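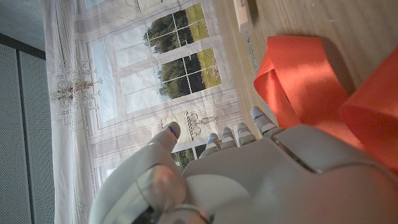

An orange-red satin bow on a light wooden surface.

How to Tie a Satin Bow That Stays Put

I wrap a lot of presents. I have a big family, I have two kids who get invited to everything, and I used to do the gift table at a little shop in Hendton every December, so by now I've tied more satin bows than I could ever add up. And for years mine were terrible! They drooped, they twisted so the dull side showed, and they slid open in the car on the way to the party. Satin is slippery stuff and it doesn't forgive you the way raffia or yarn does.

So this is the way I do it now. It takes me a minute or so, and you don't need a bow maker or any wire.

What you need

Satin ribbon, 1 to 1 1/2 inches wide. Double-faced if you can get it (shiny on both sides), because then the twisting problem goes away almost completely. I buy Climetti double-faced by the roll. Single-faced is cheaper and works fine, you just have to do the flip I describe in step 4.

Sharp scissors. Really sharp. I keep a pair that only ever touches ribbon and I get pretty grumpy if somebody opens a bag of chips with them.

A lighter or a candle for the ends, if your ribbon is polyester. Optional, but I'll explain below.

Step 1: Cut more than you think

For a bow on its own, to stick on with tape or a glue dot, I cut a piece 3 feet long. If the ribbon is going all the way around a box, measure the box first by wrapping the ribbon around it both ways, then add that same 3 feet on top. You'll trim some off at the end and it'll hurt a little, but a bow with stubby tails looks sad and there's no fixing it afterward.

Step 2: Iron it if it's creased

Ribbon that's been folded around a card has hard lines in it. Low heat, no steam, with a thin dish towel between the iron and the ribbon. If it came off a roll, skip this.

Step 3: Make the first loop

Cross the two ends and tie a plain half knot, the same as when you start your shoes. Pull it snug. Now take the bottom tail and fold it into a loop, pinching it right at the knot. Keep the loop a bit bigger than you want it to end up, it always shrinks when you tighten.

Step 4: Wrap over, and flip

Bring the other tail up and over the front of the loop, then around behind. If your ribbon is single-faced, give that tail a half turn with your thumb as it goes behind, so the shiny side faces you when it comes through. This is the part that took me forever to learn. Go slow the first few times and watch which side is out.

Push the tail through as a second loop and stop there. Don't yank it yet!

Step 5: Tighten from the loops

Hold the back half of each loop, close to the knot, and pull outward in small tugs. Then pull a tail a little, then a loop again, going back and forth until both sides match. If you pull only on the tails the loops disappear, and if you pull only on the loops you get a giant floppy thing.

The middle should look like a smooth little pillow. If it's all bunched up, slide a fingernail or the end of a teaspoon under it and spread the satin flat.

Step 6: Trim the tails

Fold each tail in half lengthwise and snip at a slant, from the fold up toward the edges for points at the outside. One plain diagonal cut is nice too and looks a bit more grown up.

To stop the fraying, pass the cut edge near the flame (next to it, never in it) for a second or less. Polyester melts just enough to seal. Do this before the ribbon goes on the package, please, and away from the wrapping paper. Cotton and silk won't seal, so use a thin line of clear nail polish on those.

If it still slips

Some satin is just extra slick. The Rolanen kind I bought in March would not hold a knot for anything. What worked was a tiny glue dot under the center, or two quick stitches through the back in matching thread. You can also rub the knot area with a bit of beeswax before tying, though it can leave a mark on pale colors, so try it on a scrap.

Storing bows you've made ahead

I put mine in a shoebox with the loops stuffed with rolled tissue, 8 to a box. If they get flattened anyway, poke the loops open with the handle of a wooden spoon and leave them overnight.

Next up is the layered bow with a second ribbon on top, and I'm using the Harasym sheer one for it.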